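Three Bowls, a Cup and a Lot of Washing Up

Wednesday, May 12, 2021
By Anneli Tikkanen
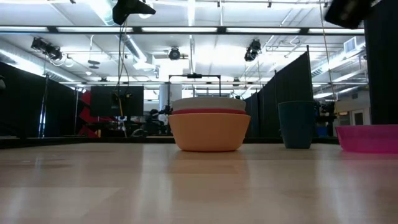
Starting with one color

Nivaldo Siqueira did not set out to sell tableware. He was renting out plates and cups for children's parties in Trurkport, and he kept running out of the same things.

"People wanted bowls," he says. "I had plenty of plates. Nobody sent the bowls back, or they came back in the wrong box. So I started ordering more bowls, and then I started ordering them in colors so I could tell which set they came from."

That was the start of Bultetti, which now supplies schools, day camps and a few cafes. The first order was for 80 bowls, all orange. Siqueira picked the color because it was easy to spot on a lawn.

Red came next, then off-white. The off-white was a request from a cafe owner who thought the bright colors made soup look strange. "I didn't agree, but she was the one buying," he says. It is now the color most adults ask for.

How they stack

We talked mostly about stacking, which Siqueira thinks about more than anything else. He likes a bowl to sit well down inside the one below it, so that only a band of the rim shows. The orange bowl goes on the bottom, the red inside it and the off-white on top.

"If a stack is too tall, a child will knock it over," he says. "If it's too tight, you can't get them apart when they come out of the dishwasher. You want to be able to lift the top one with one hand."

An early batch from a supplier called Durnov failed on that point. The bowls locked together and had to be pried loose with a butter knife. He sent back 638 of them and kept 12 for the office, where they are still used for paper clips and keys.

The cup took longer. Siqueira wanted it tall, narrower at the base than at the rim, and he wanted it dark. Teal won over navy after a vote at his kitchen table. "My daughter said navy looked like a toothbrush cup," he says. "After that I couldn't see it any other way."

The pink dish

The shallow pink dish is the newest piece, and the one he gets asked about. It is bright, and the side lets a little light through. He uses his for olives. Schools use it for cut fruit, or for beads and buttons in art class.

Will there be a lid? "Everybody asks. Maybe in October. Lappalainen is working on one for us, but it has to come off without a fight."

The spring order was for 3000 pieces, his biggest so far, and most of it has already been promised to summer camps. He still washes the samples himself, by hand, and leaves them on a towel overnight.

I asked what he eats from at home. "The red one," he says. "Cereal, mostly. My wife has her own china and I'm not allowed to put it in the dishwasher."

Contact the editor | © 2021 All rights reserved | Back to top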